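Hand gripper 3, pad change and jaw reset

May, started 8:40, bench by the window

Picked this one up because Bohumila Charvát wrote on the tag that it was dropping cartons on the left side. She had it down as a weak spring. I checked the spring first anyway and it is fine, it pulls the same as the one on hand gripper 2. What I did find was a left finger sitting low on its pin and pad covers that have had their day.

State as found

Left pad cover scuffed through to gray on the corners. Right cover fraying. Foam under both still comes back when pressed, so the foam can stay for now. Trigger link dry. Jaw opens all the way but closes with a small twist, so the pads meet at the front corners before they meet flat. That would explain a carton swinging out of the grip when it is picked near one end.

Camera bracket tight. Lens had a fingerprint on it, cleaned with the blue cloth.

Finger pin

Took the left finger off. The bushing from the last Doležal order is worn oval. Fitted a new one from the drawer, pressed in with the small vise and a piece of scrap aluminum on each side. Do not use the hammer for this, see the entry on hand gripper 1 from the winter. The pin itself is straight, rolled it on the glass plate and it ran true. Cleaned it, one drop of light oil, back in.

The set screw on the left finger had no threadlock on it at all. Put blue on it and also redid the right one. Left it alone until after lunch.

Link and spring

Wiped the old grease off the trigger link and put on a thin film of new. Spring stays at the third hole. Somebody had marked the fourth hole with a pen, I do not know why, and with the spring in the fourth hole the trigger gets stiff enough that your hand is tired after a few minutes. Wiped the mark off.

Closing check after reassembly: a strip of paper between the pads, pull from the front, middle and back. Front and middle hold. Back was slipping a little, so I backed off the right stop a quarter turn and it held in all three places. Locked the stop nut.

Jaw count

The Zetus logger reads jaw opening off the encoder, and after the finger has been off it has to be zeroed again. Closed the jaw on nothing, zeroed, opened fully, saved. Then 50 open and close cycles by hand while watching the number. It came back to zero each time until cycle 27, where it came back 3 counts high and stayed there. Found the encoder cable rubbing on the link. Moved the cable tie back toward the handle, zeroed, ran another 50. Clean all the way through.

If you get an offset that shows up partway and then stays, look at the cable before you swap the encoder. The spare encoder is the only one we have until Pumico ships.

Pads

Left the old covers on for the trial because the new ones from Flancombe are a size too wide. They can be trimmed but then the edge has to be stitched again or it will open up like the right one is doing now. Bohumila has the heavy needle.

Carton trial

Wanted it tried on ordinary household clutter and a light printed carton, mixed with soft goods, with the jaw camera running so I could look at pad position afterward.
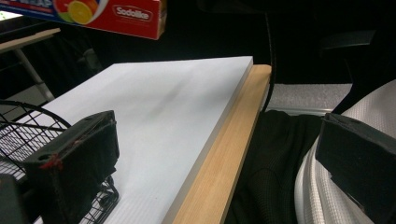 Jaw camera, carton trial. Old covers still on, red thread at the front corner of the left pad.

Going by the jaw camera, both pads stay in view with the jaw open, so the bracket does not need to move. The frayed edge on the right pad is the thing to keep an eye on. If a thread gets long enough to catch on wire it will pull the cover off the foam.

Did lifts on the carton from the middle and from both ends. No drops. It still turns a little when held by the end, less than it did before the bushing. I would call that normal for slick cardboard and worn covers, and will repeat it once the covers are changed.

Open

Trim and stitch Flancombe covers, left and right together.
Order bushings, the drawer is down to one.
Check cable tie position on hand grippers 1 and 2.
Write the spring hole on the tag so it does not get moved again.

Tag changed from red to yellow. OK for light use, nothing with glass.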